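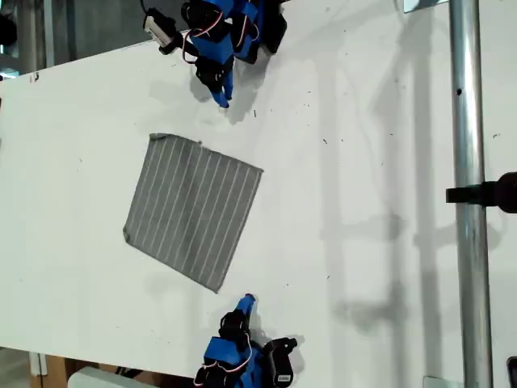
Stalled fingers are the fault you'll meet most on the Javberg pair, and I've cleared enough of them that Rodica asked me to write the routine down. A stall happens when a finger servo keeps squeezing after it has run out of room to move. The controller throws code 72, that arm goes limp, and the other arm (this is the part that catches people out!) keeps right on working. With something thin like the gray striped cloth lying flat on the white board, the blue fingertips have to come down very close to the surface, and if the height is set even a hair too low they jam against the board and the servo cooks itself trying to close.

**CAUTION:** Hit the stop button before you reach in, even if both arms look asleep. Emiliano went in to free one limp finger while the second arm was still finishing its move, and he got a good pinch across the knuckles. Stop both arms, every time.

### 7.2 Clearing the stall

1. Press the stop button and watch both status lights go red.
2. Switch off servo power at the supply. Leave the controller on so you don't lose the log.
3. Wait 20 minutes. I know, it's a long time, but a stalled servo case gets hot enough to hurt and it holds that heat longer than you'd think.
4. Work the fabric free by hand. Pull along the finger, toward the tip. If it won't come, ease the finger open a little at the joint and try again — don't yank, you'll strip the gears.
5. Look over the red and white wires where they loop around the joints. You want slack in the loop with the finger fully open and fully closed. Any nick in the insulation means the lead gets replaced, no tape.
6. Wipe the tip and pick off any lint.

> **Note:** If the arm was holding something when it stalled, put a hand under the item before step 2. Once servo power is gone, the grip may let go.

### 7.3 Resetting the finger

Turn servo power back on, stay clear of both arms, and open the Vono panel on the laptop.

1. Choose the arm that stalled and click **Home finger**. The position should settle at 2,067.
2. If it settles anywhere else, the horn has slipped on its shaft. Stop here and go to 7.5.
3. Click **Open**. The reading climbs to 3,000 and stays put. If it hunts up and down, check the connector at the servo end first (mine was half seated for a week before I found it).
4. Run one slow pinch on a scrap of fabric, with your hand on the stop button.
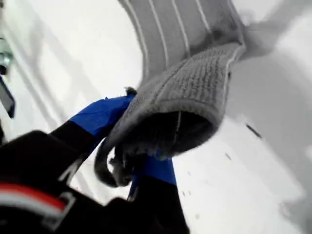
Thick knits need their own setting. A folded cuff fills the gap between the fingers long before they reach the closing position you saved for a thin cloth, so the servo pushes and pushes and you're back to code 72. Load the profile called "Jolska thick" before you run socks, towels, or anything with loops in it, and go back to "Jolska flat" when you're done. Severino and I have both forgotten that second part more than once.

If you get two stalls on the same finger in one session, park both arms, leave servo power off, and write the finger number in the logbook. Itziar keeps the spare servos and will want the old one back.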